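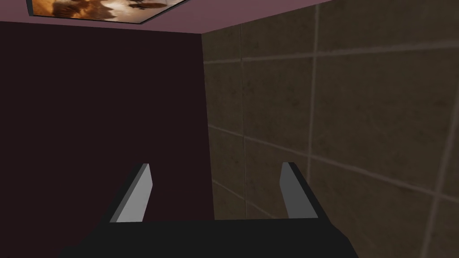
Denise Hollis told the opening session that rumor had done more to break the town of Skivthorpe in wartime than hunger did, and that the leaflets which carried those rumors deserved to be read again, slowly, by people with no stake in them. Her remarks opened the public phase of a project that will place a large collection of wartime propaganda before general readers.

Print this page | E-mail this page

Pretari Archive Opens Wartime Leaflet Collection to the Public
9 Jun 2023
By Rogelio Dizon, Press Office

SKIVTHORPE. The Pretari Archive announced today that its collection of wartime leaflets, posters and broadcast scripts is now open to readers without appointment. The collection holds 992 items, of which 322 have been translated into English for the first time.

The material was gathered over two decades by the late publisher of the Panaritz Press and came to the Archive by bequest. It covers both sides of the conflict. Leaflets dropped over troops in the field are kept together with the printed replies issued by the opposing command, so that readers may follow a single claim from its first appearance to its denial and, in several cases, to its return under another name.

"Much of this printing was meant to last a day," said Angelica Umali, Head of Collections. "A soldier was expected to read it, believe it or throw it away. The staff who wrote it kept careful drafts, and the drafts show which claims they knew to be false when they sent them to the printer."

Among the items now open are the working papers of the Dagdag bureau, a small office that prepared news bulletins for neutral countries. The papers include letters between the bureau and its printers, lists of approved words, and a series of casualty reports that were altered before release. Earlier versions of the reports are filed with the published ones.

The Archive has also published a guide to the collection, edited by Charalambos Triantafyllou. The guide runs to 300 pages and gives the date, place of printing and known distribution of each translated item. Where the origin of a leaflet is in dispute, the guide sets out the competing claims and does not choose between them. Copies may be read at the Archive or ordered from the front desk.

A program of 20 public talks will begin in November. Subjects will include atrocity stories and their sources, the use of forged letters, and the treatment of neutral newspapers by the warring governments. Admission is free. Schools wishing to bring groups should write to the education office in advance.

Readers are asked to leave bags and coats at the entrance and to use pencil only. Items in poor condition will be supplied as copies. Requests to reproduce material in print should be sent to the Head of Collections in writing.

Press inquiries: Rogelio Dizon, Press Office, Pretari Archive, Skivthorpe.

Print this page | E-mail this page

Comments (3)

Rowena Yap
Are the broadcast scripts part of the translated set or only the leaflets? The release does not say. My interest is in the late-war evening bulletins.

Press Office
Some scripts are translated. The guide lists them in a separate section near the back, and the front desk can check particular dates for you.

oldpaper
Glad the drafts are kept with the finished sheets. I used a similar collection years ago where they had been split between two buildings and it took a week to match one leaflet.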